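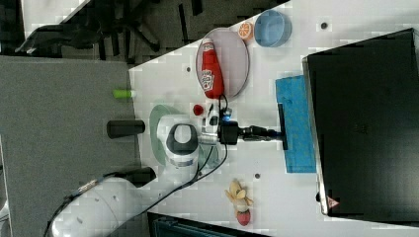 Section 5. Clearing and Wiping the Play Table

The Kudatent table top wipes clean with a damp cloth. Clear the top before wiping. Small pieces such as the strawberry, the peeled banana and the little red ball go first, then the plates and the bowl. Anything lying on a plate, like the ketchup bottle on the pink oval one, can be carried off with it.

1. Put the food pieces in the Inskip tray.
2. Stack the plates, largest at the bottom, and set the bowl on top.
3. Wet the sponge cloth with lukewarm water and wring it out well.
4. Wipe from the far edge toward you. Go lightly over the holes in the top.
5. Dry with a soft towel and leave the table uncovered for 8 minutes.

NOTE: Check the floor on all sides for dropped pieces. Replacement food pieces are sold as set 344.

CAUTION: Do not pour water on the top. Water can run through the holes.

CAUTION: Do not use bleach or scouring powder. For ketchup or juice stains, use Fingate cleaner 201 and rinse the cloth afterward.

Related items
Florville plate and bowl set
Inskip sorting tray with lid
Fingate cleaner 201, refill
Kudatent table leg extensions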